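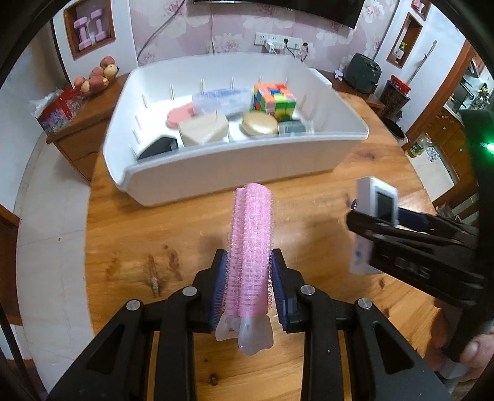 **August - finishing bench, Rurnthorpe workshop**

Entry by J. Hjaltadóttir. Present: V. Kragh, N. Bustos.

The purpose of this session was to compare two shellac preparations for the Geleck cabinet doors before any work is done on the originals. Both were mixed from the same bag of dewaxed flakes. Batch A was dissolved at 30 g in 500 ml of alcohol. Batch B used twice the weight of flakes in the same volume.

Both batches were strained through cotton at 9:30. Batch B left a fine sediment in the jar and was strained a second time. Color in the jar is close; B is slightly darker.

Test boards were sanded, wiped down and divided with tape. Each half received five coats with a cotton pad, with a rest between coats.

Observations:

- Batch A went on evenly. The pad did not drag until the last coat, when one drop of oil was added.
- Batch B built faster but left ridges at the ends of each stroke. N. Bustos repeated one section with lighter pressure and the ridges were smaller, though still present.
- The window end of both boards dulled during the third coat. Humidity was not recorded. This is an omission on my part and the reading should be taken at the start of each session.

V. Kragh prefers B for the inside faces, where build matters more than surface. I do not agree yet - the ridges would need to be leveled, and the veneer on the left door is thin near the hinge.

The Altitau sample card was not compared, as it is still with S. Kárason. Please return it to the flat drawer.

Remaining work: level one half of board B with fine paper and 2 passes of the pad, then leave both boards overnight under the cover. Jars are labeled and stored in the metal cabinet, lower shelf. K. Damgaard to order alcohol; the present can is nearly empty.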